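2/13/21

Home late, feet sore, and too wound up to sleep, so I'm writing this down before it gets muddled. I finally got to the open day at Clastska! I've had it on the calendar since September and was sure it would be called off, but they split the visitors into groups of nine and ours went in right after lunch.

The first hour was the big room, where the arms are. They had one sorting bolts and another one folding dish towels, very slowly, with a little pause before every fold as if it was making up its mind. I could have stood there all afternoon. The towel folder is part of a project they call Onow, and the woman running it told us it had been shown 1,384 folds before it could do a single one by itself. A man in our group asked how many a child would need and she laughed and said four, maybe, if the child was in a good mood.

Then upstairs for the talk, which I expected to be dull and it was the best part of the day. They explained that a lot of what the arms learn comes from people doing the job by hand, holding the grippers themselves, in ordinary rooms with ordinary mess. They want 300 different rooms before next winter. I wrote that down on the back of my ticket. They also said clean-up is harder than it sounds, and I believe it. A bolt is a bolt. Trash comes in every shape there is, and half of it is see-through or squashes when you touch it.

Coffee break: decent coffee, terrible cookies. Picked up a leaflet from Cutadau, who make the pads for the fingers, and got into a long chat at their table about rubber, of all things. Ribbed pads hold paper better, they said, and smooth ones do better on glass. I had never given it one thought in my life and now I want to go through the kitchen drawers testing everything.

After the break we took the shuttle over to Fuentealba for the hands-on work, and this was what I'd been waiting for. The job was clearing a table, one piece at a time, jaws open, line up, close, lift. The handles are bigger than I imagined and your wrists do all the thinking. The pile had a bit of everything in it – an orange M&M's tube, a pink plastic cone, a red artificial flower, wrappers, plastic film and a big stained tissue right up front, all on a shiny pink cloth.

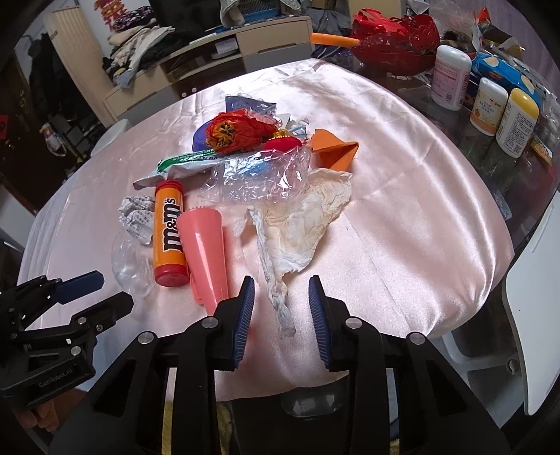 Things to remember for next time

Wear short sleeves. My cuffs kept catching on the handles.

Squeeze slowly. I went at everything like I was swatting a fly, and the instructor had to tell me twice.

Ask about the clear plastic. I meant to ask how the machine tells plastic film from the cloth under it and ran out of time, and it's been bugging me the whole way home.

Bring lunch. The line at the cart was awful.

They take names for the spring sessions and I put mine down, both weekends. The goal is 1,000 cleared tables and I'd love to do a few of them. Must call in the morning to check they could read my handwriting. Now bed.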